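Convocatoria de participantes: estudio sobre comercio minorista y venta en línea

Presentación

La Fundación Appiah, en colaboración con la plataforma de comercio electrónico Truvov, abre el plazo de inscripción para un estudio dirigido a pequeños comercios de Eltorport. El proyecto analizará cómo reparten los establecimientos su actividad entre el mostrador y la tienda virtual, y qué dificultades encuentran en la gestión de pedidos, existencias y devoluciones.

En la fase previa se recogieron 1.398 cuestionarios, de los que 762 correspondían a negocios sin página de venta propia. La presente convocatoria se destina a ambos perfiles.
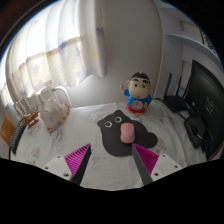 Requisitos

Podrán participar las personas titulares o encargadas de un comercio con más de 5 años de actividad y atención directa al público. No se exige experiencia previa en venta por internet. Quedan excluidas las franquicias y los establecimientos que ya sean clientes de Truvov.

Compromiso y compensación

Se seleccionarán 14 establecimientos. Cada uno designará a una persona de contacto, que asistirá a las sesiones de trabajo en la sede de Hotik y facilitará datos mensuales de ventas – siempre de forma agregada y confidencial. Los gastos de desplazamiento serán abonados por la Fundación. Las sesiones comenzarán en febrero.
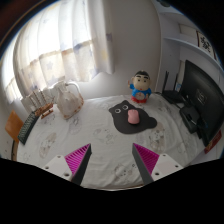
Alfombrilla de ratón negra sobre un mantel estampado.

Presentación de solicitudes

Las solicitudes se entregarán en el registro de la Fundación, a la atención de Nighat Ghumman, hasta el 26 de octubre de 2019. Deberán incluir el formulario firmado y una breve descripción del negocio. La selección corresponderá a Yasir Magsi y Anum Qureshi, y su resultado se comunicará por escrito a todos los solicitantes.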